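Support › Catalog & Media › Resolved tickets

June – posted by Oona Kemppainen, Hämäläinen web shop

Problem: after we moved our catalog to Ostent, the import stops at row 700. The file has 1,000 rows. There is no error message, only the status "Finished".

Tried so far:
– saved the file again as UTF-8, same result
– divided it into 2 files. The first one imports well, the second one stops after 10 rows
– turned off the Lultex plugin, no change

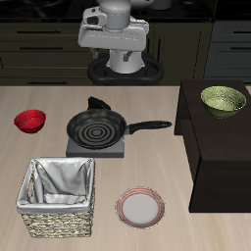
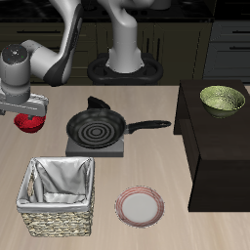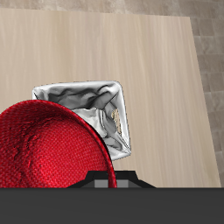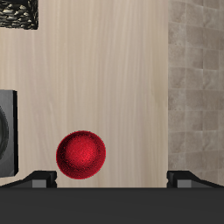

So I looked at the row where the import stops. The product name has a quotation mark for inches, and it is never closed. I think the importer reads everything after it as one long cell.

Update, 3:40 p.m.: I replaced the inch marks with the word "inch" and ran the full file again. Now all rows are in the catalog – also the Trendindale items, which were missing before.

Please keep the ticket open for one more question. Can the importer show a warning in this case? "Finished" is not the right word when rows are missing.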